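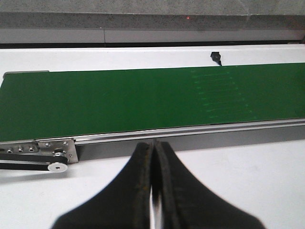
**Splice interval on PVC belts, and who signs off the stop circuit**

**Farkine_maint** – Member
Posted Mar 9, 2023

We run two-ply PVC belts on the packing side at Fallulier. The plant manual says to re-splice every 7 months regardless of condition. I have been logging runtime, and the last belt came off at 1,666 hours with the finger splice still flat and no fraying at the edges. I want to move to inspection-based replacement. Has anyone done this and kept their insurer happy?

**slackside** – Member

Calendar intervals on light-duty belts are mostly habit. Measure take-up position at every inspection and write it down. If the take-up keeps moving after the first few weeks, the belt is stretching or the splice is creeping. If it stays put, leave it alone.

**tail_pulley** – Member

Disagree. Take-up position tells you nothing about ply separation at the splice. I had one let go with the take-up exactly where it was in December. Flex the splice over a small radius by hand and look for lift at the finger tips. Lock out first.

**slackside** – Member

Small radius on a belt rated for a larger pulley is a good way to start the separation you're looking for. Check the minimum pulley diameter on the data sheet.
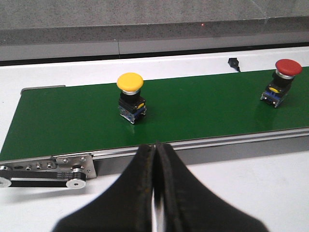 **gernik_controls**
*Moderator, Electrical and Safety*

The splice question is covered. On the sign-off: treat the stop circuit as a separate item with its own interval, and don't tie it to belt changes. If the belt lasts longer, the stops get tested less often, and that is the wrong direction.

What I use for each emergency stop station:

- 2 normally closed contacts, direct opening, one per channel
- press, confirm the drive loses power, release, confirm it does not restart until reset
- open each channel separately at the terminals and confirm the relay faults
- check that the contact block is still latched to the operator

The last one gets skipped. A block that has dropped off its operator can leave the contacts closed with the button pushed in. Self-monitoring blocks fix this and cost little more.

**Farkine_maint** – Member

Ours are single channel on the older Mulder line. Acceptable?

**gernik_controls** – Moderator

Depends on your risk assessment. I can't answer that from here.

**tail_pulley** – Member

Single channel was fine for almost everything when that line was built. I would still rewire it at the next shutdown. Cable is cheap.

**slackside** – Member

Cable is cheap, 59 terminations and a revalidation are not. Do the assessment first.

**Farkine_maint** – Member

Will do. Keeping the 7 months for the stops and going to inspection for the belts, take-up log plus splice check at the rated radius.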